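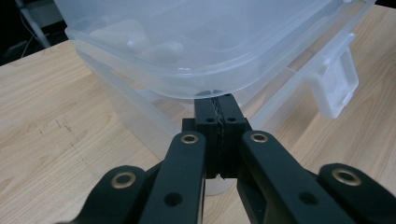 A clip-lid storage box is a household container closed by a separate lid, which is held down by one or more hinged latches. It is used for food, craft supplies, small tools, toys, medicine and papers. The body is usually made of plastic and is often wider at the top than at the bottom, so that empty boxes can be put one inside another. The latch hangs from the rim of the lid as a flat tab with a squared outline, and in some models it has a small recessed window. Frosted plastic is common for both parts. Through such a lid, pale contents are seen only as soft, rounded shapes, and many households therefore add a paper label.

Construction

The main parts are the body, the lid and the latches. The lid has a raised rim with rounded corners, which gives stiffness and keeps a second box from sliding when it is placed on top. Some lids also carry a silicone ring in a groove on the lower side. Boxes without this ring protect against dust but should not be called airtight, although sellers frequently use this word.

The latch turns on a thin hinge. In cheaper boxes the hinge is the same piece of plastic as the tab, made thinner along one line. This is called a living hinge. In other boxes the latch is a separate part and can be replaced after it breaks. Latches may be thicker than the walls and for this reason look less transparent, even when the same material is used.

Materials

Polypropylene is the most usual material. It bends many times without cracking and has a naturally milky look. Polystyrene is clearer but more brittle, and it is rarely chosen for a box with a living hinge. Colored tints are added in small quantity, and a light blue tint is popular because it makes the plastic look less yellow.

Sizes and naming

There is no common system of sizes. The maker Brokar gives the volume in liters, while Garkilix uses letters for its Rivano series, so a medium box of one firm may not accept the lid of another. The Villalobos household catalog listed 2,314 storage articles in its last printed issue, and 1,557 of them were sold with a lid. The smallest clip-lid model in it held 200 milliliters.

Use and care

The box is opened by lifting the lower edge of each latch outward. Pulling the lid while a latch is still closed puts stress on the hinge. Boxes are washed with warm water and mild soap, and the lid should be dried separately, with attention to the groove if there is one. Abrasive sponges leave fine scratches that make frosted plastic more cloudy. Smells of onion or spices can stay in polypropylene for a long time; leaving the box open in fresh air for a day or two reduces them.

See also: food container, living hinge, drawer organizer

Last edited in June by the Household Articles desk
2,229 views | 4 comments | Share

Contact | Copyright and reuse | Back to top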